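Cleaning Plastic Play Vegetables

Updated September 26, 2018 by Birthe Lauritsen

Wash play food separately from plates and cups. Fill a bowl with lukewarm water and add 8 drops of dish soap. Wipe each piece from the leafy end to the tip with a soft cloth. Do not soak pieces that have a seam or a hole, as trapped water is hard to remove.

Leaves need a soft toothbrush. Brush outward from the stem, then rinse under a slow tap. On carrots, run the brush along the creases in the body as well.

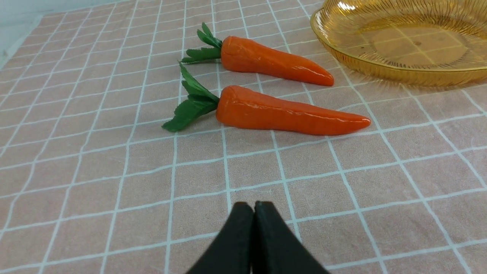 Shake off the water and lay the pieces on a dry cloth with space between them. Turn them once after an hour. Leaves that have been pressed flat in storage can be bent back by hand while still warm from the rinse.

Clear plastic plates scratch easily. Use a cloth only, no brush, and dry the rim ridges last. Store plates upright.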